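参观Kistcombe公司开放日：看一套桌面机械臂套件

作者：一个学中文的工程师　2019-09-26

我在一家做小型包装设备的公司工作，学中文已经有几年。这次出差，正好碰到Kistcombe举办开放日，我就报名参加了。他们这次主要介绍一个叫Kalon的产品，是给学校和小公司用的机械臂套件，带夹爪、相机和一套记录软件。我们部门想买一套来做试验，所以我看得比较仔细，也拍了照，还向工作人员要了几张相机的画面。

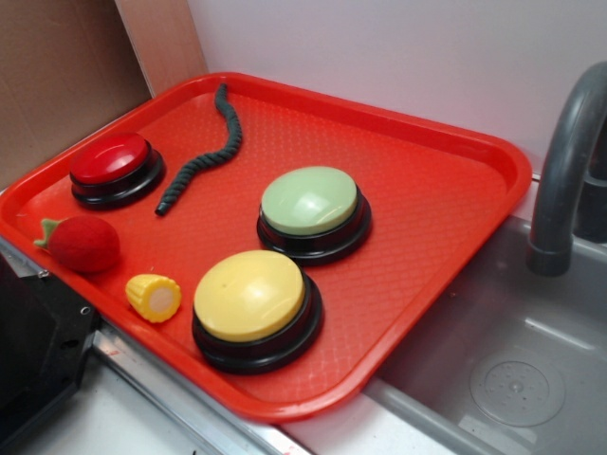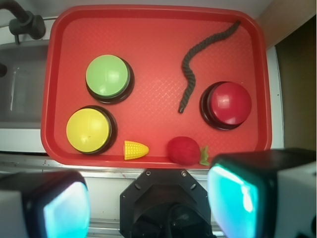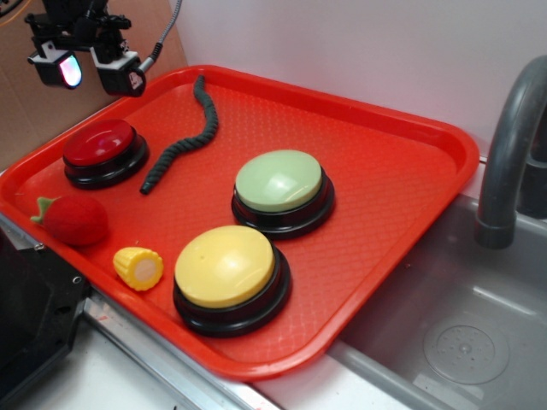

厨房工位：红色托盘上的按钮、绳子和玩具食物。第二张是夹爪旁边的相机看到的画面。

开放日的场地在二楼，不大。进门先登记，领一张纸质的胸牌，然后按小组参观。我在的那一组有11个人，多数是学校的老师，也有两位和我一样从企业来的。讲解用中文，速度有点快，不过每个工位旁边都放着说明卡片，我可以慢慢读。

厨房工位是我停留时间最长的地方。台面旁边有一个灰色的玩具水槽，上面有弯的水龙头。托盘里放了红、绿、黄三个圆形按钮，底座都是黑色的，另外还有一根拧成股的深色绳子、一个草莓玩具和一小段塑料玉米。我问讲解员为什么选这些东西，她说按钮是硬的，草莓是软的，绳子每次放下来形状都不同，放在一起，可以看出一套设备对不同物体的适应能力。我觉得这个选择有道理。我们公司平时处理的也是软硬混合的东西，比如小袋子和瓶盖。

Kalon的标准配置有两种视角，一种是固定在工位旁边的相机，另一种装在夹爪附近。固定相机可以看到整个托盘和水槽，适合判断物体的大概位置。手腕上的相机离物体近，同时能看到两根手指，手指内侧是发光的青蓝色垫片。我看了这两种画面以后有一个体会：同样一个托盘，换了相机以后左右前后的关系就不一样了。在固定相机里，红色按钮在左边；在手腕相机里，它跑到右边去了。如果操作的人只看屏幕，不看实物，开始的时候很容易弄错方向。讲解员说，软件里可以把手腕画面旋转一百八十度，但是默认不旋转。我认为默认设置应该改一下，至少在第一次启动的时候问一下用户。

还有一个细节，是托盘的表面。它有菱形的花纹，会有一点反光。几个按钮的盖子上也有白色的亮点。我们在自己的车间做过视觉检测，知道反光是很麻烦的事。我问有没有偏振片可以选，回答是目前没有，客户可以自己加，镜头前面留了安装的位置。这个回答我不太满意，但是至少说得很清楚。

软件部分由另一位工程师介绍。记录下来的每一段操作，会把两个视角的画面和关节的数据存在一起，可以按任务名字查找。他们在展示电脑上已经存了1333段记录，查找的速度不错。导出的格式有两种，其中一种我们现在的程序可以直接读。界面有中文和英文，中文的翻译我看得懂，不过有几个按钮的名字太长，在小屏幕上显示不完整。

关于安装，我特别看了底座和线。线从相机后面出来，一直走到上面去，没有用线槽。在展台上这样没有关系，在车间里可能会被碰到。工作人员说有一种保护套，由一家叫Poltex的供应商提供，需要另外订。我记下了型号，回去以后要问价格。

除了厨房工位，二楼还有一个分拣工位和一个叠毛巾的工位。分拣工位的人太多，我只在后面站了一会儿，没有看清楚。叠毛巾的工位下午才开放，我那时候已经在听软件的介绍了。如果下次有朋友去，我建议先看最里面的工位，再往外走，人会少一些。

参观以后有一个提问时间。有一位老师问，学生把夹爪弄坏了怎么办。回答是手指可以单独更换，用两颗螺丝固定，垫片也可以单独买。又有人问培训，他们说由合作伙伴Haddad负责，可以上门，也可以在网上进行，一次是两天。我问的是交货时间，他们说现在下订单，十月底可以到货，学校的订单优先。宣传册有287页，其实是产品目录和使用手册合在一起，很重，我还是带回来了。

我个人的意见如下。这套东西适合做教学和前期试验，两个视角的记录功能做得比较完整，软件学起来不难。不足的地方是反光的处理、线的保护，还有手腕画面的方向。对于我们部门，我会建议先借一套用两个星期，用我们自己的小袋子试一试，再决定要不要买。申请借用的表格在登记的地方可以拿，我已经填好交上去了，他们说一个星期内给答复。

最后说一下交通。从地铁站出来要走一段路，路上的指示牌很少，最好提前把地址存在手机里。开放日不收费，中午提供盒饭，有素食，需要在报名的时候写明。我忘记写了，所以吃的是鸡肉饭，味道也很好。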